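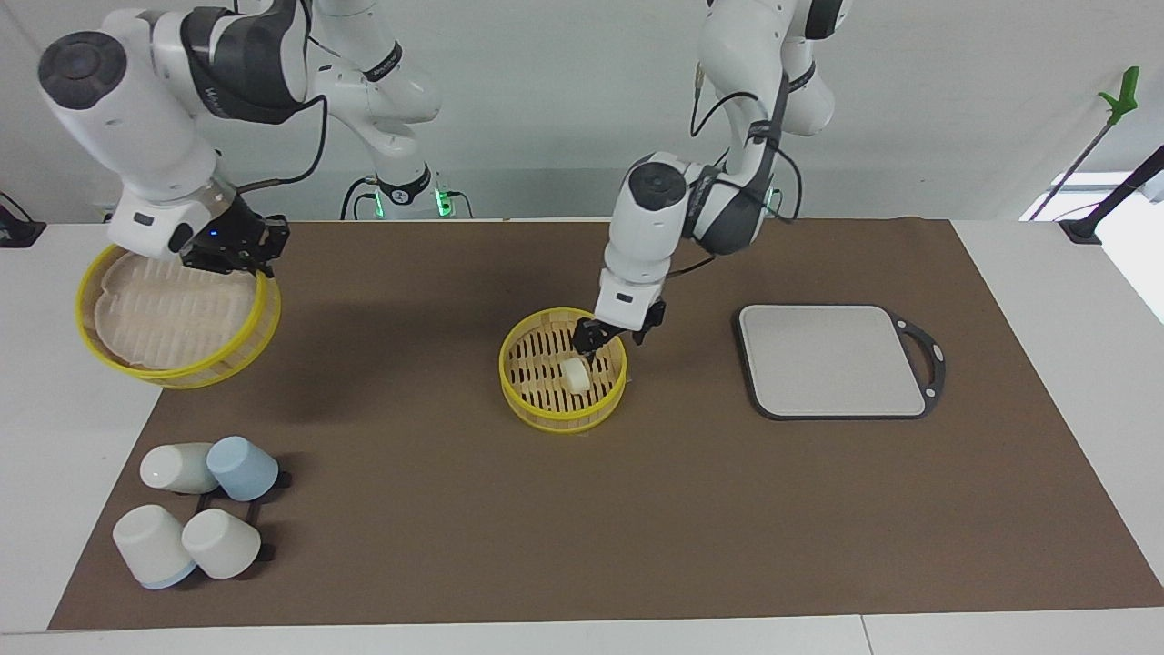
Do you sell single steamer baskets, or only full sets?

Both. Every basket, lid, liner and tray we stock can be bought on its own, in any quantity, and a replacement will fit the set you already have as long as the diameter matches.

About Hailu Table Supply

Hailu Table Supply sells steamer baskets, serving trays, cups and racks to small restaurants, tea rooms and home cooks. The business was started by Sumeya Alemayehu, who ran the kitchen of a dumpling counter in Prollthorpe for four years and spent a good part of that time trying to find baskets that matched the ones she already had. Suppliers changed sizes from one season to the next, and most would only ship by the case.

She began by ordering more than the counter needed and selling the extras to other kitchens on the same street. When the counter's lease ended she kept the stockroom and gave up the stove. We moved to our present building in Floldale on 3 February 2023, and the whole range is now kept under one roof.

What we carry

Steaming is the largest part of the catalog. We stock round baskets in natural and colored finishes, with slatted bottoms, and we sell the plastic trays and paper liners that go inside them. Baskets are sorted by outside diameter, measured across the rim. If you are ordering to match an old set, please measure the rim and leave the lid out of it, as lids run slightly wider.

The tableware side is smaller: cups in plain white and a few pale colors, wire cup racks, and flat trays for carrying to the table. We add to it slowly. A new cup stays on trial in our own break room through at least one January, which is our busiest month and the hardest on the dishes, before it goes on the site.

Our house line is called Isex. It covers 14 items, mostly baskets and racks, and the sizes do not change. An Isex basket bought this year will stack with one bought when the line began.

How orders are packed

Baskets are nested by size, with a sheet of paper between each one. Cups are wrapped separately and go in a divided box. Racks are laid flat along the side of the carton so the feet don't press against anything. Trays go on top. We reuse clean cartons from our own suppliers, so your order may arrive with another company's name on the outside. The packing slip is always ours.

Orders placed before noon leave the same day. Orders over $65 ship free within the state. Restaurants with an account can pick up at the side door in Floldale and pay at the end of the month.

Care

New baskets should be rinsed and steamed empty once before food goes in. Wash by hand in warm water and stand them on edge to dry, with air on both sides. Stacking them damp will leave marks on the slats. The plastic trays can be washed along with the cups. A care card goes in every box, and we will mail you another if it gets lost.

Returns

Unused goods can come back within 28 days. Anything that arrives chipped, bent or split is replaced without a return; send us your order number and tell us which piece it was. We do not take back used liners.

Visiting and contact

The Floldale building is mainly a stockroom, but there is a counter at the front with one of each item out for handling. Customers often bring in an old basket to match, and we keep a tape measure at the counter. Please call ahead for orders of more than one carton so we can have them ready.

Questions about wholesale accounts go to Sumeya. For everything else, use the form on the contact page, which is read by whoever is at the counter that day.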